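Workcell notebook, bimanual table, Hultby room
3 August 2026

Revision of the cell rules, first pass. The old sheet was written when there was one arm on the table and it does not cover two. Notes below are the wording I propose plus the points still open. Comments in the margin or in the Cusasa tracker, please, and not by message.

1. Naming of sides. Left and right are the robot's left and right, always. The bases are on the far edge, so anyone standing at the near edge sees the right arm on their left. We had two log entries last month with the sides swapped and one of them led to the wrong gripper being taken off for inspection. Log entries that say "left" with no owner are to be sent back.

2. Entry to the table. No hands over the brown surface while either arm is enabled. Base lights are a status aid only and do not count as permission to reach in. Permission is: both arms commanded to hold, software stop set, and the person at the console says "clear" aloud. The person reaching in repeats it. If one arm is in fault, treat both as live.

3. Start pose. Both grippers open, fingers off the surface, wrists outside the object area. The object area is the middle of the table and both halves up to the line of the wrists. An arm that parks over an object at the start makes the episode invalid, whatever happens afterwards. 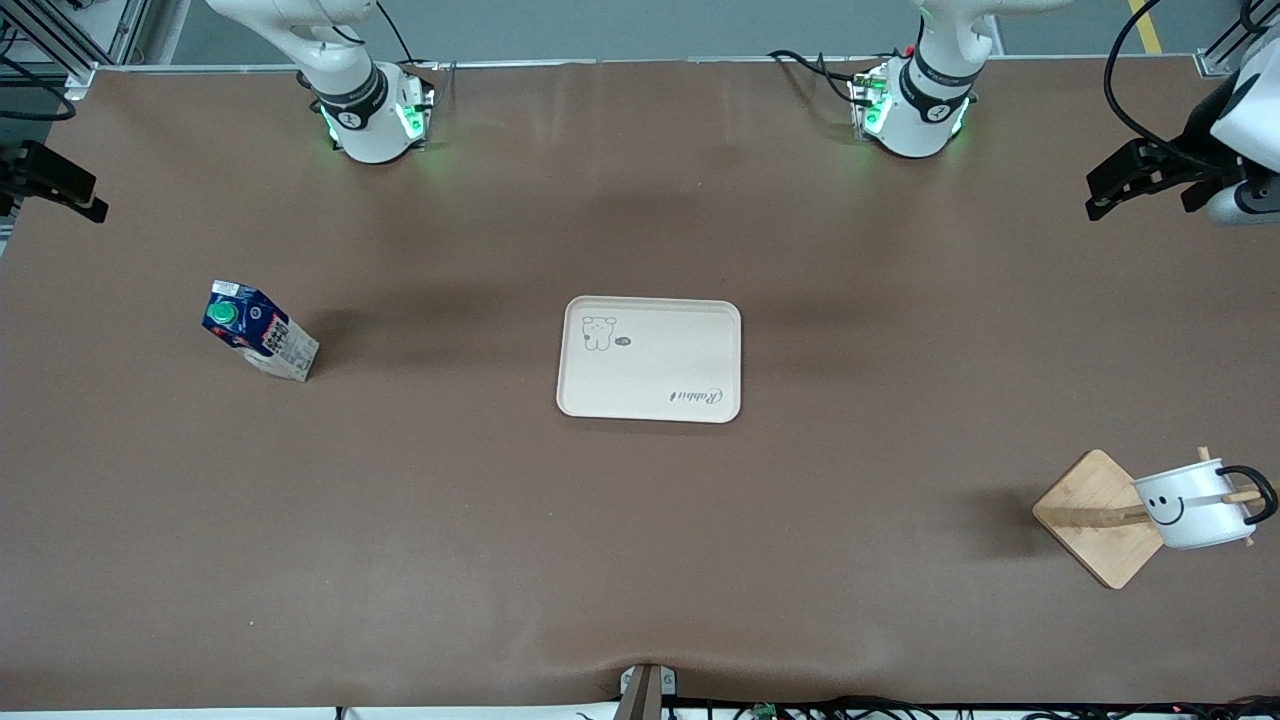 4. Object placement. Tipped and leaning items are allowed and wanted, but the layout must be set by hand before the arms are enabled and not corrected afterwards. If something rolls during the settling wait, take the episode out and lay the table again. Settling wait is 22 seconds, measured from the last hand leaving the surface. The earlier value of 7 was too short for mugs on their side.

5. Separation. At least one large item must be placed clear of all others so that a single-arm pick is possible from the start. Trays are the usual choice. Orientation of printed matter is free; do not turn things round to face the camera.

6. Long thin items (chopsticks, spoons, whisks). These may rest in or on another item. They may not point at a wrist in its start pose. Reduced speed applies to both arms whenever one is on the table, with no exception for the arm that is not assigned to it.

7. Containers. Food packaging goes on the table empty and rinsed, with its cap on. Check the cap at the start of each shift. Write the check in the log even when nothing is found.

8. Surface. The covering is held by edge clamps. A wrinkle next to a clamp is acceptable. A wrinkle inside the object area is not: stop, release, smooth, clamp again, then repeat the height check at 5 points. Clamps count as obstacles in the collision model and must be entered again if moved, even by a finger's width.

9. Cables. Loops at the base and above the wrist are to be checked through the full joint range after any work on the arm. No cable may lie on the covering. The run under the near edge needs proper tidying and a tray. Ordered through Dindero, no delivery date yet.

Episode count on this cell at close of day: 1,905. Episodes recorded under the old sheet keep their old rule tag and are not to be retagged, including those that would pass.

Open points.
Item 2: the spoken "clear" fails when the extractor is running. Sangkhawat site uses a second lamp at the console. Ask for their wiring drawing.
Item 3: "line of the wrists" is vague. Needs a measured boundary, preferably marked on the covering, but marks will show up in the recordings. Undecided.
Item 6: reduced speed value to be taken from the risk assessment. The copy in the folder is out of date, so leave the present limit in force until the new one is signed.
Item 8: find out if the height check can be run with the objects in place. I think it cannot.

Next full review in November. Old sheet stays on the wall until items 2 and 6 are closed.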